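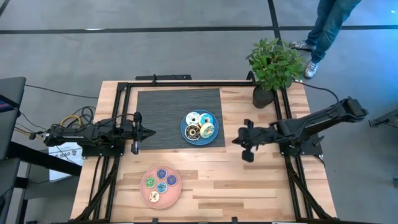

**Figure 1.** Butcher-block worktable with placemat, seen from beside or above.

### 4.2 Sharing sweets at the table: who takes the last one?

Much of what we know about table manners comes from people telling us what they were taught, and people are generous with their memories. In the Sarnstead interviews, nearly everyone could recite a rule about the last pastry on the plate (you offer it around, you wait, you cut it in half, you cut the half in half), and nearly everyone went on, a few minutes later and usually laughing, to tell us about an aunt or a brother who ignored it. We came to treasure those second stories more than the first ones. The rule tells us how a household would like to be seen, and the exception tells us who is forgiven.

We worked in two towns. Sarnstead has a long habit of afternoon coffee, with a fixed hour and a fixed set of cups, while in Greltosmont sweets come out whenever somebody drops by, and the plate may sit on the kitchen counter until bedtime. We sent out 1,000 short questionnaires and then sat down for long conversations with 200 of the people who wrote back. The conversations were held in kitchens wherever we could manage it, and a good many of them began with our being fed. 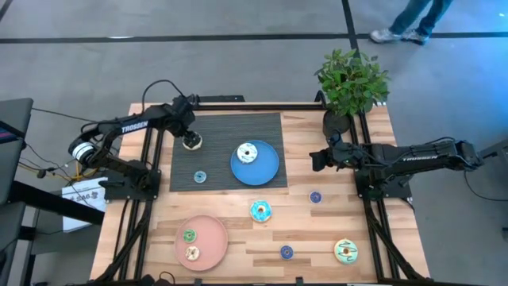 **Figure 2.** Nine toy donuts of different sizes and colors, with two plates, a dark mat and a leafy plant.

Size matters more than we had expected going in. Moen's older essay on hospitality treats a plate of sweets as if every piece on it were the same, so that the only question is how many a guest may take. Our talkers hardly ever spoke that way. They spoke of the big one and the one with the good icing, and they had firm feelings about reaching across somebody to get at either. In Greltosmont, a guest who picked the smallest piece was often gently scolded and handed a larger one, and we heard several people say they picked the smallest precisely so that this would happen. In Sarnstead the same choice passed without remark, and a guest who was hungry simply stayed hungry.

Color came up mostly when children were in the house. Parents described long negotiations over pink icing and chocolate icing, and a surprising number had settled the matter by buying everything plain. Grandparents, on the whole, had not. One grandmother in Greltosmont told us she always bought one fancy donut too many, so that there would be something worth being polite about, and we have thought of her often while writing this section.
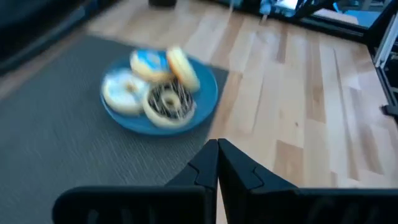
**Figure 3.** Four glazed donuts crowded together on a round blue plate.

We should say a word about crowding, which Pudeck takes up only in a footnote. A full plate seems to loosen people. When pieces overlap, a guest can take one without leaving an obvious gap, and the talkers in both towns described feeling easier about helping themselves early on. Once the plate itself begins to show, the mood changes, hands slow down, and the host starts saying things like "please, they'll only go stale." Njål Björklund, who read a draft of this section with great patience, suggested that the host's sentence is really the signal everyone has been waiting for, and we are inclined to agree, though our notes do not always record who spoke first.

Leftovers are another matter, and a large one. In Sarnstead they go back into the tin and are not mentioned. In Greltosmont they are wrapped and pressed on the departing guest, who refuses them twice and then carries them home. We return to the wrapping, and to the tricky business of getting the dish back to its owner, in Section 4.3.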